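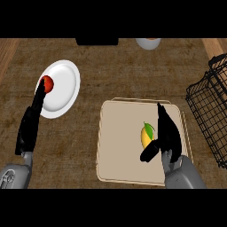

White round plate with raised rim, wood tabletop.

Maltthorpe Round Plate, White

Item group: Dinnerware / Plates / Round
Range: Maltthorpe
Sold in: cartons of one size only

Overview

The Maltthorpe round plate is a vitrified stoneware plate for canteens, cafes and small hotels. It has a raised rim and a shallow central well. The glaze is plain white gloss on the top face and on the outer wall. The foot ring is unglazed and ground flat after firing.

The body is fired in a single pass. Water absorption is low enough for daily commercial washing, and the glaze is lead free. Color may vary slightly between production batches. Orders that must match an earlier delivery should quote the batch mark stamped inside the foot ring.

Sizes

The range is made in three sizes: side, lunch and dinner. All three share the same rim angle, so a mixed stack will stand but will not nest. Keep each size in its own stack.

The lunch plate replaces the former Daso lunch plate. The two are close in diameter, but the Maltthorpe foot ring is narrower and the plates should not be stacked together. The narrow ring bears on the glazed well of the Daso plate and will mark it in time.

Stacking and storage

Maximum stack height is 101 plates in a spring-loaded dispenser with side supports. On an open shelf, keep stacks well below this and leave a hand's width between them. Lift plates from the stack – do not slide them. Sliding drags the ground foot across the glaze of the plate below and leaves gray lines. Most gray lines on white ware are metal or body residue and can be removed with a mild oxalic acid cleaner. Lines that can be felt with a fingernail are scratches in the glaze and are permanent.

The plates fit the Solís dispenser cart with the standard guide rods. Side plates need the inner rod position. Carts delivered before last May have only the outer position and need the rod adapter, ordered separately.

Washing

Suitable for commercial and household dishwashers. Scrape and rinse before loading. Use racks with pegs that hold the plate at the rim and keep the faces apart. Let plates air dry in the rack before stacking. Plates stacked while damp may hold water under the foot ring, and the ring can pick up a tan stain from the shelf.

Do not use steel wool or scouring powder. For egg and starch film, soak in warm water with a presoak powder, then wash as normal.

Heating

Microwave safe. Suitable for plate warmers and for holding cabinets up to 98 °C. The plate is not rated for use under a grill or on a direct flame. Do not move a plate from a freezer to a hot cabinet – allow it to reach room temperature first.

The rim heats more slowly than the well in a microwave. In a plate warmer the reverse applies, and the rim should be handled with a cloth.

Chip resistance and warranty

The rim edge is rolled and slightly thickened. Edge chips in the normal course of service are covered for 2 years on the dinner and lunch sizes. The side plate is not covered. Chips on the foot ring are excluded on all sizes, as is damage caused by mixed stacking.

Claims need the batch mark and a clear picture of the chip. Do not send broken plates by mail.

Related items

Daso oval platter, white
Maltthorpe soup bowl, white
Nastside plate cover, clear, fits dinner size only
Solís dispenser cart, two-tube
Solís rod adapter

Ordering notes

Broken cartons are not supplied. Samples are limited to one plate of each size per account and are charged at list price, with credit given against the first carton order. The Nastside cover ships from a separate warehouse and may arrive on a different day from the plates.

Page updated 5th February. The dinner plate carton label has changed; the contents have not.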